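2020-12-10, bench notebook, open day

Writing this up before the details go soft. Visitors in from Betonside after lunch, over by the time the urn had boiled twice. Noelia Sotomayor did the welcome and the safety talk. I ran the arm. Fulgencio Moya stood at the red button looking like a man guarding a bank.

Programme as planned: short talk, cloth demo, questions, biscuits. Programme as delivered: biscuits, cloth demo, questions during the cloth demo, short talk to the people who hadn't left. Next time the biscuits stay in the cupboard until the arm is parked.

Setup notes, for whoever does the April one. Controller was on the Udetti build from last week, not the new one. I know the new one is better. I also know what happened to the last person who updated on the morning of a demo, and I still have to share an office with him. Wrist camera was up on the big monitor, which I'd recommend, as people watch the screen and stop leaning over the tape. Speed limited to walking-grandfather. Colour balance on the monitor is off and has been since we got it.

First run: reached, closed, came up with nothing. A child near the front said "it missed" in a clear and carrying voice. Reset, lowered the approach by 7 mm, second run picked up a fold and held it. Applause, which I accepted on behalf of the arm. Third run it took two layers instead of one, and a gentleman from Pavent asked whether that was on purpose. I said we were interested in both outcomes. Fulgencio coughed.

Questions worth keeping:

Can it iron? No.

Can it fold a fitted sheet? No, and neither can I.

How many practice grasps are behind it? Over 3,000. This got a murmur, though I couldn't tell you which kind.

Why is it so slow? See above re grandfather.

The woman from Morelli had the best one. She does alterations and wanted to know how it decides where to take hold, when she'd go by feel and wouldn't think about it. I gave her the long answer about picking a raised fold and bringing the fingers down on either side of it. She said that was more or less what she did with her left hand while the right was doing something useful. Noelia has her email. I'd like to get her back in for an afternoon and watch her handle cloth, if she can stand us.

On material: I've gone off the plain test cloth for visitors. It's fine for us but on the monitor it looks like fog. The grey pinstripe reads much better, because the stripes bend with every lump and you can follow the shape from the back of the room.

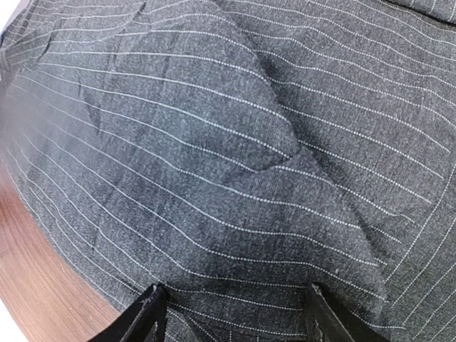
It does shed, mind you. Lint roller before each session, please, and put the roller back in the drawer where it lives.

Fulgencio thinks the stripes might be flattering the grasp planner and wants the same runs done on something plain before we get pleased with ourselves. He's probably right, which is annoying. I've pencilled it in under run 366 onwards.

To do:
Finger pads, check for wear.
Two more chairs for April.
Write to Morelli (Noelia).
Find out who took the good tape.
Update Udetti build, on a day with no visitors in it.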